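Gultska Shop Vocabulary
Data card and README

Summary

Gultska is a word list of shop fittings, counter displays and small-goods storage, put together for people who write stock sheets, catalogue entries and signage for independent shops. It holds 2000 terms in Canadian and Australian English, each with a plain definition and, where we have one, a note on regional use. Version 4 was released 8/16/25.

The list is maintained by Shobha Kaimal. It replaces the older Rerkov list, which had no regional labels and is no longer updated.

What is in the download

terms.csv holds the main list, one term per row
regions.csv holds regional codes and their full names
sources.csv holds short codes for the catalogues and interviews each term came from
changes.txt holds edits by version
readme.txt is the file you are reading

Fields in terms.csv

term_id: permanent identifier. Identifiers of withdrawn terms are not reused.
term: the word or phrase, in lower case unless it is a proper name.
plural: given only when irregular.
category: one of 13 categories, listed below.
definition: one sentence, no more than thirty words.
region: AU, CA or BOTH.
see_also: identifiers of related terms, separated by semicolons.
source: one or more codes from sources.csv.
confidence: high, medium or low.

Categories

shelving
backboards and panels
tiered stands
trays and inserts
hooks and pegs
bins
racks and rails
labels and ticket holders
counters
cases and cabinets
lighting
packaging
other

How the terms were collected

Most terms came from supplier catalogues and handwritten stock sheets lent to us by shop owners. The rest came from interviews at 7 shops, where staff were asked to name the fittings they handled in a normal shift. Interviews were done in person and the answers typed up the same day. Audio was not kept.

Two people read each candidate term. Where they disagreed on the definition, the term was marked medium or low and sent to Pinto, our review group, for a decision. Pinto meets in August each year, so a term added after that may carry a low mark for some time.

Spelling

Definitions use colour, centre, grey and catalogue throughout. Where the two countries differ, as with aluminum (CA) and aluminium (AU), both spellings are entered as separate rows and linked through see_also. Please don't merge them. Version 2 did, and it broke searches for anyone filtering by region.

Notes on difficult terms

"Riser" is used for a single raised block and also for a whole stepped unit. We keep it for the block. A unit with several levels is entered as "tiered stand", with "step display" as a related term.

"Pegboard" is entered under backboards and panels. A flat display level with holes that goods stand in is entered under tiered stands as "perforated tier", whatever it is made of.

"Lip" is the raised front edge of a tier or shelf. Some catalogues call it a fence or an upstand. All three are in the list. 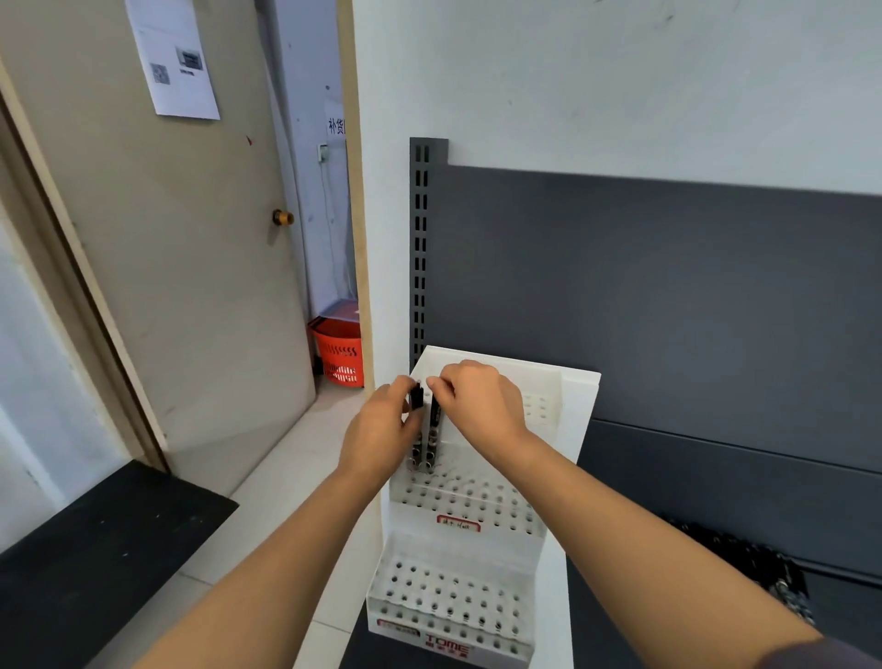
Tiered stand with perforated tiers; label on the lip of the middle tier.

"Ticket" and "label" overlap heavily. We use "ticket" when it shows a price and "label" for everything else. Several Australian sources use ticket for both, and this is recorded in the region notes.

Known gaps

Refrigerated fittings are thin. Clothing rails are covered, but mannequins and body forms are not. French terms used in Quebec shops are out of scope for this list and are being collected separately under the name Tirnitz. About a fifth of the lighting terms come from a single catalogue and should be checked before use in print.

Licence and use

Free to use and adapt with credit to the Gultska list and the version number. Please don't republish sources.csv on its own.

Corrections

Send the term_id, the field and your suggested wording. Corrections without a term_id take longer to sort out. Accepted changes go into changes.txt under the next version.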